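The Door Club

By Tobias Dunleavy

The robotics club at Pettigrew High School has spent most of a school year trying to open a door. It is a fairly ordinary door, as doors go. It has a handle. It does not lock. Any member of the club could get through it with an armful of textbooks and a sandwich in their teeth, and several have offered to demonstrate.

The catch is that the door exists only inside a computer, and so does the robot.

I went to see them in October, at four in the afternoon, which is when the club takes over the back half of the old typing room and starts arguing. The adviser is Rüdiger Petersen, who teaches physics and came to simulation for reasons he describes as budgetary. "A real two-armed robot costs more than my house," he told me. "A pretend one costs electricity, and the district pays for that." He looked briefly worried that I would print this.

The project is an entry for the Himero Challenge, a simulation contest for high schools. Every team gets the same virtual robot, a white, angular machine with two arms and a two-fingered gripper on each, and the same list of household chores. Teams pick one chore and teach the robot to do it. Vorthorpe Academy picked wiping a counter. Pastbridge picked putting a cup in a sink. Pettigrew picked the door, on the theory that a door only moves one way and how hard could it be.

They have a whiteboard for that question now. It carries a running tally of attempts, and on the day I visited it stood at 1,895. Next to it, in green, was the number of those in which the door had opened: 84. Someone had drawn a small party hat over the 84.

The other attempts fall into categories, and the club has names for all of them. A Salesman is when the robot taps at the door and waits. A Hugger goes in with both arms. A Houdini is when the gripper passes clean through the panel, an event the physics software is supposed to forbid and which sends everyone running to the settings file. Attempt 888 was a Houdini so complete that the robot ended up on the far side, and there was a lively debate -- it went on through two meetings, I'm told -- over whether that counted as using the door.

Most common of all is the Corner. The robot reaches out with one arm, picks a bottom corner of the door and settles there, with the handle somewhere far overhead. I watched three of these in a row. The students no longer groan at them. They hum.

The cause, as it was explained to me by a sophomore with a great deal of patience, is the scoring. While the robot is learning, it earns points for getting a gripper close to the door. The club wrote that rule in its first week. A corner is part of the door, so the robot collects its points and sees no reason to go sightseeing. The fix is to pay it for getting close to the handle, and they have tried that, and it has produced a new category called the Stare.

Petersen stays out of it more than I would have the strength to. He sits at the side with a stack of lab reports and answers questions with questions. When one group wanted to move the handle down to where the robot could get at it, he asked whether they planned to do that in people's homes too. The handle stayed where it was. The group sulked for ten minutes and then started in on the shoulder joint.

Entries are scored over 1,000 fresh tries, run by the organizers on their own machines, with the door set at a slightly different angle each time. Pettigrew would be happy to open it in half of them. The club's treasurer would be happy with a third, and has money on it, in the form of vending machine pretzels.

At five-thirty the late bus was called and everyone went for their coats. They left a training run going overnight, with a note taped to the monitor asking the custodian please not to turn it off. On the way out I pushed the typing room door, which opens inward, and had to be helped.

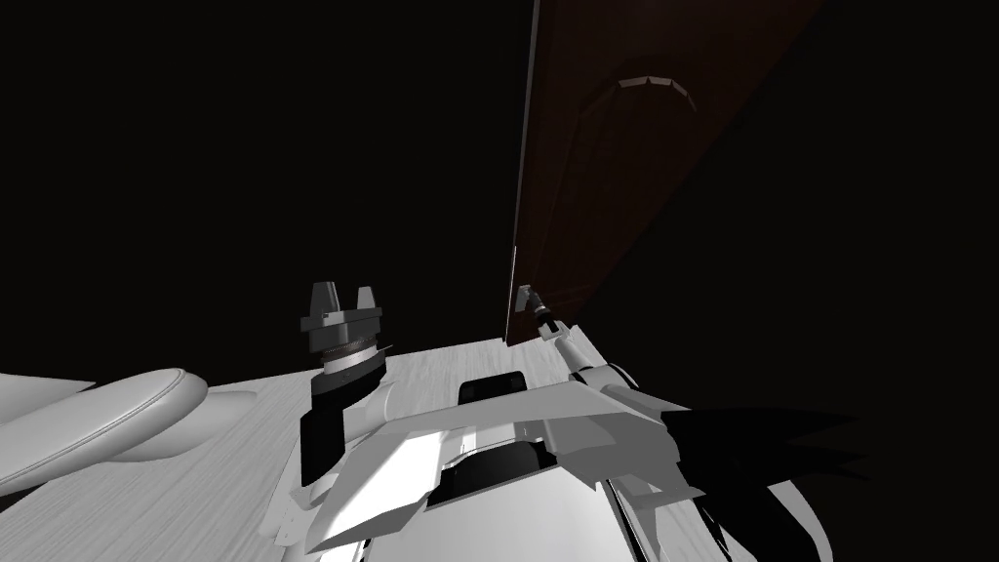 The Pettigrew club's simulated robot, right gripper at the bottom corner of the door.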